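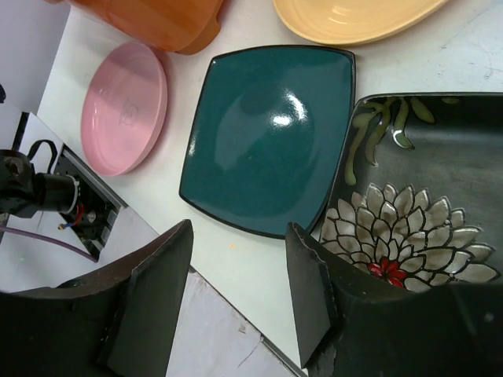
Dish Month

If you've been following along since spring, you know I spent most of June doing the same household chore over and over without ever getting a clean kitchen out of it. I've been gathering demonstrations for Isside, the plate-handling policy I've been training with Visitación Salcedo. She writes the training code, I drive the arms. It's a fair split, mostly, though my shoulders would like a word with her.

I promised I'd put up some pictures with a bit of chatter to go with them, so let's get into it.

Why the plates don't match

Everybody asks about this! I bought nearly all of them secondhand, a few at a time, and I picked them to be as unlike each other as I could manage. Our first batch of demonstrations last year was done with one set of identical white dinner plates, and the policy got very good at identical white dinner plates. Then Visitación handed it a saucer and it pinched air. So now we have round ones, square ones, shiny ones, dull ones, cartoon faces, flowers. The teal square is my personal favorite and also the meanest of the bunch. That glaze throws a bright spot of glare right back at the wrist camera, and the spot slides along as you move in, so what the arm sees is never quite the same twice. Great for training. Terrible for the first thirty tries, when I was the one squinting at the monitor.

The pink one with the raised rim is much friendlier. You come in low from the side, close gently, and there's something to hold on to. Newcomers always get to start with pink.

I should say something about the fingers too, because a couple of you wrote in about the wear on them. Yes, they're scuffed, yes, there are chips, and no, I'm not swapping them in the middle of a collection run. We changed the pads halfway through Brivosell (our cup project, for anyone new) and the grip came out different enough that we had to throw away 200 episodes. I was not good company that week. The scuffs stay until the set is done. 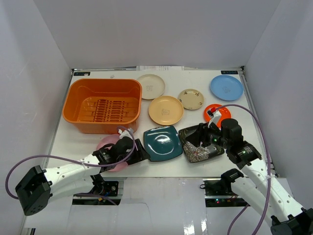 Each episode goes the same way. I scatter the plates, I take hold of the two leader arms, and I get as many of them as I can into the orange basket, one at a time, standing up in the slots. The slots are the hard part. A plate that goes in a little crooked will rest on top of the ridges looking perfectly fine and then lean over when you let go, so I've taught myself to wait a beat before opening the gripper. Visitación noticed that pause in the data before I'd ever mentioned it to her – I thought that was pretty neat.

The two arms share the work more than I expected when we started. Left takes whatever's near the left, right takes the right, and anything in the middle goes to whichever one is free. The square plates sometimes need both: one arm nudges, the other grabs the corner. I used to redo episodes where I fumbled a handoff. Now I keep them as long as I recover, and I put "recovered" in the notes. Visitación says those are worth more to her than my tidy ones, which stung a little, given how proud I am of my tidy ones.

Gray walls on three sides were her idea as well. Before we had them, the side of the room kept sneaking into the recordings – my chair, my coffee, one time my whole elbow. I grumbled about building the thing and I take it all back.

Where we are now

The total stands at 3043 episodes, counting the older ones from Sepúlveda that we cleaned up and folded in. The best single day was 232, and I don't plan on beating it. A normal session is 30, then a break, then another 30 if my wrists agree. I do my best driving before ten in the morning and my worst right after lunch, and you can see it in the replays.

Next up is Firora, which is bowls. Stacked bowls, nested bowls, bowls with spoons left in them. I've started hitting the thrift stores again, and if any of you have odd ones you'd like to part with, send me a note. Ugly is fine. Chipped is fine. The only thing I'm turning down for now is clear glass, and I'll do a separate post on that once I've calmed down about it.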